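The Bag

My sister and I split the apartment on Walczak Street down the middle. She took the bedroom and the bathroom. I took the kitchen, the hall and the corner with the blue brick walls, which our mother had papered herself the winter she turned sixty.

I left the corner for last. By then there was one thing still to deal with in it, a white plastic bag on the rose-printed mat. 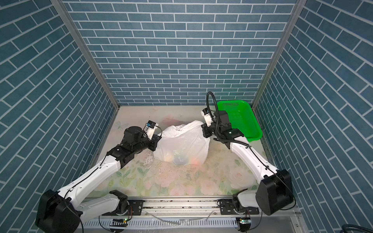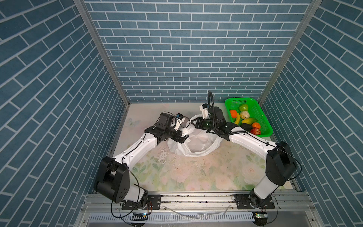 The mat and the bag

I did not pick it up right away. I got the dustpan from the kitchen first, then put it down again and stood there. The crumbs were all over the roses. Our mother would not have stood for that. She swept after every meal, and sometimes during.

"Is that trash?" my sister called from the hall.

"I don't know yet."

"Does it smell?"

"No."

"Then it can wait. Come help me with this drawer."

The drawer was the bottom one in the bedroom dresser, and it had been stuck for years. She had her foot against the frame and both hands on the pull. I took one side and we got it open on the third try. It was full of gift wrap, folded flat and saved, and under that were envelopes from the Tarer Savings Bank with nothing in them. She had kept them for the windows, I think. She used to cut the windows out and tape them over recipes so the grease wouldn't get on the ink.

We put the gift wrap in the recycling and the envelopes too. My sister kept one sheet with silver bells on it. She said she didn't know why.

The list

There was a list on the refrigerator in our mother's handwriting, dated 20 June 2014. It was a list of what was to go to whom. The cake stand was to go to the neighbor across the landing, who had moved away. The radio was to go to me. The radio had been broken since before the list. At the bottom she had written "the rest, be sensible."

My sister read that last line out loud a few times during the day. She read it when I wanted to keep the step stool and again when she wanted to keep the curtains.

The landlord was a company called Rostano, and they wanted the keys by noon. They were holding a deposit of 300 dollars that our mother had paid when she moved in. They had sent a sheet of rules about it. Walls had to be in original condition. I called and asked about the blue brick paper, and the woman on the phone put me on hold and then asked what kind of brick.

"It isn't brick," I said. "It's paper with brick on it."

"So the wall is fine underneath?"

"I think so."

"Then you'd have to take it off," she said.

I told my sister. She came and looked at the corner with her arms folded.

"I'm not taking that off," she said.

"It's 300 dollars."

"I know what it is."

I remembered the papering. It was February and the heat was out, and our mother did it in her coat. She started at the back and ran the rows level, and she was particular about the white lines meeting at the corners. If a strip was off she pulled it down and hung it again. I was supposed to be holding the ladder. My sister was supposed to be doing homework. When it was finished our mother made us sit on the floor and look at it, and she asked if we felt like we were outdoors. I said yes. My sister said it felt like being next to a school.

We left the paper up.

Lunch

We ate standing at the kitchen counter, since the chairs had gone on the truck that morning. Arkard Movers had sent two men and a dolly and they were done in under an hour, which surprised us both. It had seemed like a lot of furniture when it was in the rooms.

My sister had brought rolls and a jar of pickles. We had no plates. She held her hand under her chin to catch the crumbs and then looked around for somewhere to put them.

"Do you think she was eating in there?" she asked. "In the corner?"

"She said she ate at the table."

"She said a lot of things."

I had called every evening at 8, and every evening she told me what she'd had. Soup, or eggs, or a piece of fish. She was never very long about it. I had pictured her at the table with the lamp on. It was possible she had taken her toast over to the blue wall and sat down by it, and had gotten too tired to bend for the broom afterward. I didn't say this to my sister, but she had probably gotten there ahead of me.

She screwed the lid back on the pickles. "We should have come more," she said.

"You were here at Easter."

"For one day."

I rinsed my hands, and there was no towel, so I dried them on my pants.

The rest

It was 9 minutes to noon when we got back to the bag. The hall was clear. The bathroom was clear, and my sister had wiped out the tub, which nobody had asked us to do. We carried the last boxes down to her car and came up again with only the trash roll and the keys.

"You do it," she said.

"It's just a bag."

"So do it."

I knelt down on the mat. Up close I could see color through the plastic, orange and red near the bottom and something darker next to it. The top was bunched together. Our mother never tied a bag. She said a knot was an insult to the next person.

I put my hand on it and then I didn't open it. I can't give a good account of that. All morning we had opened drawers and tins and coat pockets, and I had read her grocery slips and looked at the insides of her shoes. This was the last one. Once it was open we would be finished, and we would walk down the stairs and give the keys to a man in the lobby.

"Well?" my sister said.

"I'm going to take it home."

"Without looking?"

"I'll look at home."

She thought about it. I expected her to read me the line from the list, which she had in her back pocket by then, but she didn't.

"If it's fruit, it'll go bad," she said.

"I'll look tonight."

"Call me when you do."

I said I would. I moved the bag to the hall and she took one end of the mat and I took the other. We lifted it so the crumbs ran to the middle, and we walked it to the kitchen and shook it out over the sink. Then we folded it in half, and in half again. She put it under her arm. We hadn't discussed who would get it.

The man from Rostano was early. He was already on the stairs when I locked the door, and he asked if everything was out.

"Everything but the wallpaper," my sister said.

He wrote that down. I held the bag by the handles with one hand underneath it, because the plastic was thin, and we went past him to the street.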